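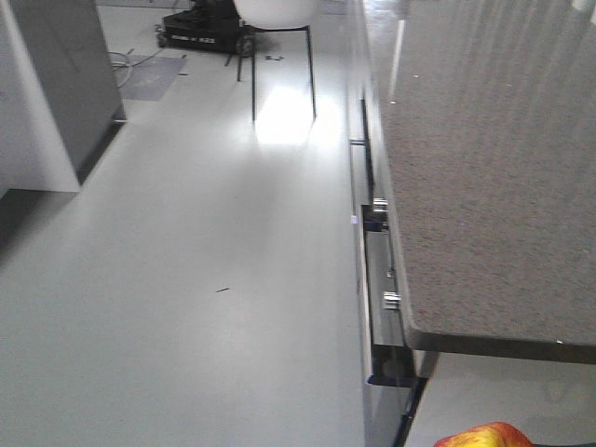 I've been promised a robot that does the housework since I was about six, so when Varnau said I could come and watch theirs have a go at a kitchen, I had my coat on before I'd finished reading the email.

The firm has taken the ground floor of a unit in Bevwood and fitted part of it out with worktops and cabinets, and since August its machines have been practising the sort of jobs most of us do while thinking about something else. Clearing a counter. Putting fruit away. Wiping up, picking bits off the floor, doing it all again the next morning. Can they do it yet? Sort of, is my answer, and I came away a lot more cheerful than I expected to be.

Dela Sarpong, who runs the trials, let me pick the order of the chores, so naturally I started with the one I hate most, which is crumbs. The arm went along the worktop with a cloth at about the speed of my nan doing the good table. It got nearly all of them! But the stone-look top has a speckle to it, and the machine kept going back over one patch that was perfectly clean. Dela said speckled surfaces are a pain (her word was ruder) and that they chose that kind on purpose, as half the kitchens she's ever rented had one like it.

Fruit was better. It had to move apples from the counter to a bowl, one by one, and I could have watched that all afternoon. In the last full round of testing, they tried 263 pick-ups and 197 of them ended with the thing where it was supposed to be. The rest were drops, near misses, or the arm simply stopping and waiting for someone to come over. Niilo Rautiainen, the engineer who does most of the coming over, reckons the stopping is good news. A machine that knows it's stuck is one he'd let near a glass, he told me, and he's had both sorts.

Floors are where it falls apart a bit. Anything large is fine. Anything small and dark on a pale shiny floor is another matter, as the light bounces about and a scrap of rubbish can look like a reflection, or the other way round. I dropped a raisin (with permission) and it took nine minutes to find it and pick it up. I'd have trodden on it by then.

The shop-floor side is further along. Sharifi, the grocery wholesaler, has been trying the same arm on shelf filling at its Virness depot, and Ohemaa Tetteh, who manages the late shift there, was happy to chat on the phone. Boxes and tins, lovely, she said. Bags of rice, less so, they slump. She still has 22 people on the shift and says she has no plans to change that, though she wouldn't mind handing over the bottom shelves — "my knees would send a thank you card."

What would one of these cost me at home? I asked twice and got a smile both times. Varnau isn't selling to households and Dela wouldn't give me a year. The next step is a longer trial in a real flat, with real mess, and they're still looking for somebody willing to have it. I did put my name down. My other half has since asked me to take it off again, so we're in talks.

In the meantime the crumb test is being run again with a new camera setting for patterned worktops, and I've been invited back to see if the clean patch still gets all the attention. I'm bringing more raisins.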